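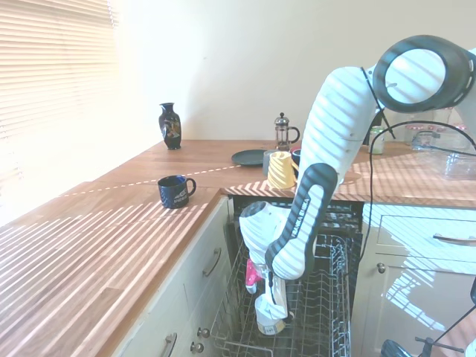
Hermenegildo Bermúdez asked whether cups should go on the lower rack at all, as the upper one is meant for them and the lower one was agreed for plates and pans. After some discussion it was left that cups may go in either rack on days when there are few plates.

Minutes of the kitchen users' meeting, Sillus House, September 2023

Apologies were received from the Drelar office on the first floor. The minutes of the last meeting were agreed with one correction: the fridge shelf belongs to Camacho, and was wrongly put down as Drelar's.

1. Dishwasher

Complaints have come in about cups left in the sink overnight. Agreed that anyone using a cup puts it in the dishwasher the same day. If the load is clean, empty it first. The cupboard for clean cups is to be labelled.

The lower rack should be pulled right out before loading. People have been reaching over the lowered door and dropping things in at the back, and two saucers were chipped in the summer. Plates stand between the tines, facing the middle. 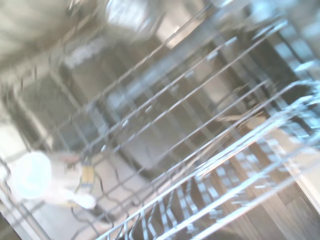

Cups go with the open end down. If they lie on their side they fill with dirty water and have to be done again. Small plastic items, lids and teaspoons are to go in the upper rack or the cutlery basket, so that they don't drop through the wires on to the spray arm.

The filter will be rinsed every week by whichever office has the kitchen rota. Flusus have September, Camacho follow them. Salt and rinse aid are under the sink. The last box of tablets cost more than expected and a cheaper make will be tried.

2. Worktop

The wooden worktop needs oiling again. A quote of 140 pounds was received for sanding and oiling the whole L, window side included. A second quote, for 200 pounds, included the underside by the dishwasher, where steam gets at it. Agreed to accept the second. Hot pans are not to be put straight on the wood. The work will be done in November and the kitchen will be shut for one day.

3. Blinds

Afternoon sun on the left-hand counter was raised again. Blinds to stay closed after lunch. Butter and milk not to be left on that side.

4. Budget

The kitchen fund stands at 2,000 pounds for the year. No new purchases for now apart from 9 replacement side plates. Flusus asked about a second kettle. Deferred.

5. Any other business

Tea towels to be taken home and washed by the office on rota. The lost property box will be emptied before the next meeting.

Action: H. Bermúdez to label the cup cupboard and confirm the worktop booking.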